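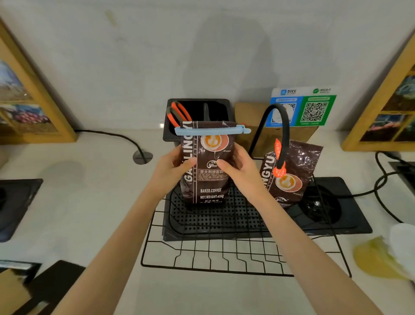 The Second Cheapest Bag

Renata Bielecka has opinions about freshness, and she would like you to have them too. Her shop in Stidside sells coffee with the roasting date stamped on the front, larger than the name of the farm. Customers turn the bags over looking for an expiration date and find a short paragraph about their attitude.

I used to be a reasonable person. I bought the second cheapest bag in the supermarket, on the theory that the cheapest must have something wrong with it, and I drank it until it was gone. Then my brother-in-law gave me a grinder for my birthday, a Zandgate with 90 settings, and I have been unhappy at 45 of them.

The trouble with learning about coffee is that the old coffee gets worse. Mine had been fine for 20 years. Within a month it tasted like a pencil case.

Bielecka sold me a bag of something from a hillside and told me to wait a week before opening it. After that I had perhaps three good weeks, she said, in the tone of a doctor. Keep it out of the light. Squeeze the air out, close it tight, and don't even think about the fridge.

"People put it in the fridge next to an onion," she said. "Then they come in and tell me they taste onion."

Ihor Semeniuk, who roasts for her in a unit behind the tire place, is more relaxed. He drinks instant at home. He spends his working day sniffing and slurping up to 500 spoonfuls of coffee, spitting most of them into a bucket, and by evening he wants something hot that doesn't ask him any questions. I found this enormously comforting and Bielecka — who was standing right there — did not.

I have since settled on setting 31. My wife drinks tea.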